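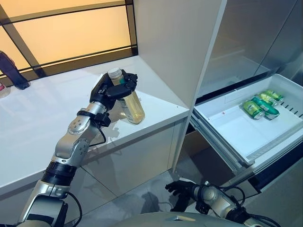
Soo-ah Moon asked after the last report whether the planner really needs both arms in one model, or whether we could plan each on its own and save the compute. Short answer, we tried it. Arms kept claiming the same bit of space near the fridge drawer. Joint planning stays.

Progress since October, Hodorwood stack:

Planner. Now at 2177 logged runs, of which 454 are on the new two-arm version. Planning time down, still too slow when a drawer is open. Gyu-bin Bae is rewriting the collision check, first half merged.

Perception. Clear bottles still the worst case. Depth goes straight through the plastic and the pose estimate jumps. Yi-an Ra has moved us to fusing head and wrist views, much steadier with liquid inside. Cans on their sides are OK, overlapping ones less so - labels get merged into one blob.

Wrist view. Added to the grasp check last month. Relabelled 1004 wrist frames by hand, slow going but worth it.
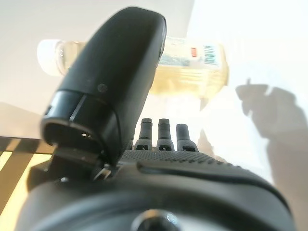
Fig. 2 - Wrist camera, bottle on its side behind the fingers.

Control. Grip force limits now set per object in a config file, not in code. Needs documentaton, Anjani to do.

Tooling. Log viewer plays both cameras in sync. Crashes on long files, known bug.

Spend on track. Would like to keep the Rotstead compute for two more months, request to follow seperately.

Next: finish collision check, then handovers between arms.

Anjani Yeoh, Pilivia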